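## 3. Sorting the stock for the Lerkum shop

Our group took on the storage side of the Celelmont project. The shop keeps its small boxed goods in one back room, and the shelves there are 40 cm deep, so anything put at the rear gets forgotten. In November we listed everything on them and found 470 boxes, all in cardboard packs of a similar size. Most came from two suppliers, Jeno and Wei, and the old system was to put each delivery wherever there was a gap.

We wanted a method that a new member of staff could pick up in one short session. Three were tried: sorting by supplier, sorting by expiry month and sorting by pack colour.

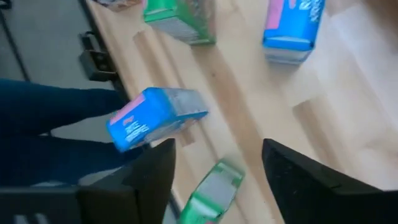 Sorting by colour was the quickest of the three methods, and it was the one the staff asked to keep. A person can split a mixed pile without picking anything up to read it. The printing on many packs is small, and reading it was what slowed down the other two methods. With blue and green boxes spread over a wooden table, the two groups can be told apart at a glance, even when a box is lying at an angle. A batch of 80 boxes sorted by supplier took us more than 30 minutes, mainly due to checking labels twice.

Colour does have limits. Jeno changed one of its packs partway through the project and we had to move a whole row. It also does nothing for expiry dates, so we added a second step: within each colour, the oldest stock goes to the front of the shelf and new stock goes in behind.

### 3.1 Changes to the room

- Shelf edges marked with coloured tape, one colour per row
- Deliveries unpacked on the table first, never straight on to a shelf
- A tray at the end of the bottom shelf for damaged packs
- Stock list moved from the office to the back of the door

The tape came off two of the shelves in the first week and was replaced with card strips. We did not have time to test the layout during a busy period.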